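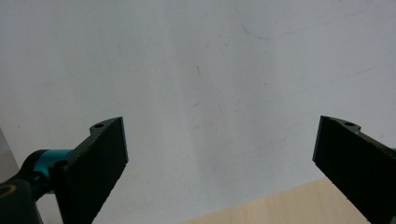 Wendell Calloway would like rowers to stop buying stroke sensors, at least until somebody can show him the boat goes faster with one bolted to it. He has coached the masters group at Vultside for 10 years and says he has yet to see it.

"Everybody comes back from camp in May with a new number," he says. "Last year it was catch angle. Now it's peak force position. Ask them what they changed in the stroke and they look at the floor."

I put it to him that the Duman club swears by its force curves. He shrugs. "They also got two new eights. Which one did it?"

His own test was small, and he admits it. 6 scullers, 200 strokes each at a fixed rate, with the display covered and then uncovered. The curves got prettier when they could see them. Boat speed stayed put.

Could the wind at Histatholm have hidden a gain? "Sure. Then tell me how you'd find it on race day."

He does keep a stroke counter in the launch. Rate he trusts, and split times, if the course was measured by someone other than the club selling the entries.

14 shares
6 comments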